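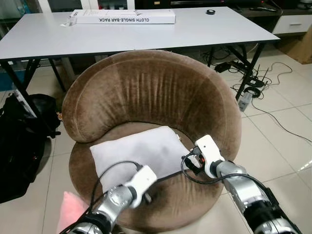
3.2 How we picked the shoes

I wanted pairs people really wear, so Ghislain Morin and I settled on the Lemel and the Barbieri court models. Each pair got 400 lateral cuts on the Nornberg rig before anyone put a foot in it - new foam behaves oddly, and I'd rather not measure that.
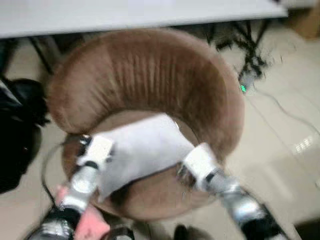

Last modified: June, 4:20 pm

Ngaio Cartwright then ran our 38 players through the shuffle drill, both models each, in whatever order the draw gave them. We ended up with 3110 usable landings. The Barbieri heel felt firmer to nearly everyone, and the plate data agree, though the gap shrinks a lot once players get tired (see Section 4).

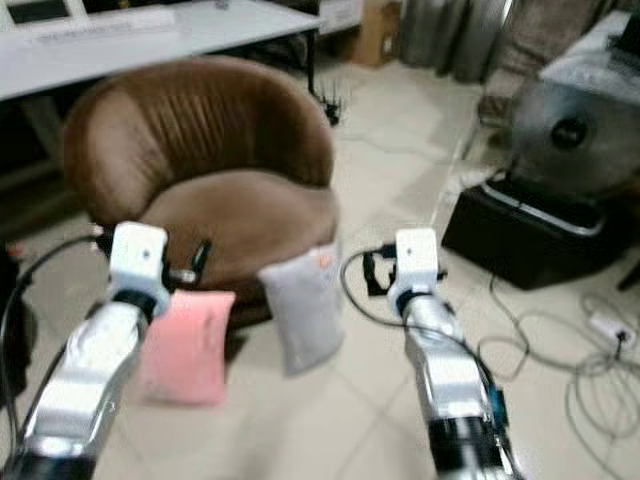 Figure 2. Brown tub chair with two robotic arms reaching toward it.

I also threw out 130 landings where the foot came down half off the plate. Urs Steiner thinks I was too strict there, and he may be right.

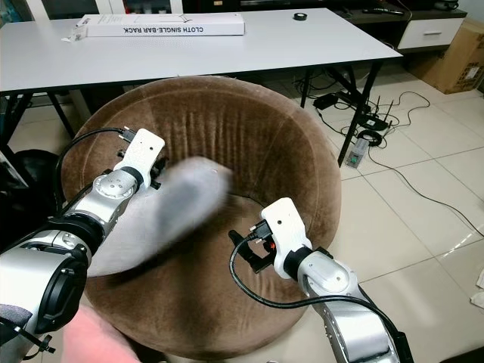
3.3 Ankle angle

Birger Myklebust taped the markers over the collar - same spot on both models, as near as we could manage.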